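Darcy Zacharias learned to repair accordions from a man who did not like to talk. "He gave me a box of reeds and a file, and he went to drink coffee," she says. "When he came back, I had destroyed two of them. He put them on the windowsill so that I would see them every morning."

Today she has her own workshop in Urbridge, on the upper floor of a former dairy. I visited her in the spring, in March, when the snow was still lying behind the building and the stairs were slippery. She asked me to leave my shoes at the door and gave me felt slippers, a little too big.

The accordion has had a strange life in this region. For the grandparents it was the instrument of every wedding. For the parents it was an embarrassment. Now young people come to Zacharias with instruments which they found in the attic, and they want to know if something can be saved.

"Very often it can," she says. "But I must tell them the price, and then they become quiet. The wax gets old. It becomes like hard cheese and the reeds begin to fall out. You have to take out all of them, clean them, and put them back with new wax. It is many evenings of work for an instrument that your uncle bought second-hand."

I ask if she sometimes says no.

"When the mice have been in the bellows, yes. I can make new bellows, but the smell stays in the wood. I had one like this from Dalsgaard. The family cried a little, and I also felt bad, but I could not have it in the room."
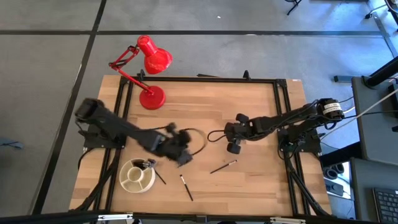
She has a particular opinion about tuning. Many players of the old dance music want the two reeds of one note to be a little apart from each other, so that the sound trembles. Zacharias grew up with this sound and she likes it, but she finds that people ask for too much of it.

"They heard a recording from their childhood, and they say, make it like this. But the recording was of an accordion which was out of tune! I try to find a place in the middle. Preben Hafstein, who plays for the dances in Atau, he comes back three times for every tuning. First it is too dry, then it is too wet, then he says it was better before. I have learned to wait a few days and give it to him again."

Does she change anything in these days?

"I will not answer this," she says, and laughs.

Her own instrument is a small button accordion with a repaired strap. She plays it for me, a waltz from her mother's side of the family, without looking at her hands. The left side is slightly louder than the right. She knows it, and she has planned to correct it for five years.

She would like to have an apprentice. One young man stayed for nine weeks and then moved away to study. "He had good ears," she says. "Good ears and no patience with glue. I told him he can come back when he is forty."

Before I go, she shows me a drawer of single buttons, sorted by color in old tea boxes. She buys them whenever she finds them, and she does not sell them.

Comments

Arnar Laxdal
My father had his accordion repaired by her. The bass buttons do not stick anymore. Thank you for the article.

Sanaa Mahrous
Does she also accept concertinas? I have one from a flea market and some notes sound only when I push.

Arnar Ingvarsson
Sanaa, if it is an Anglo then each button gives one note on the push and another on the pull, so maybe you only have one broken reed and not several. Write to her in any case.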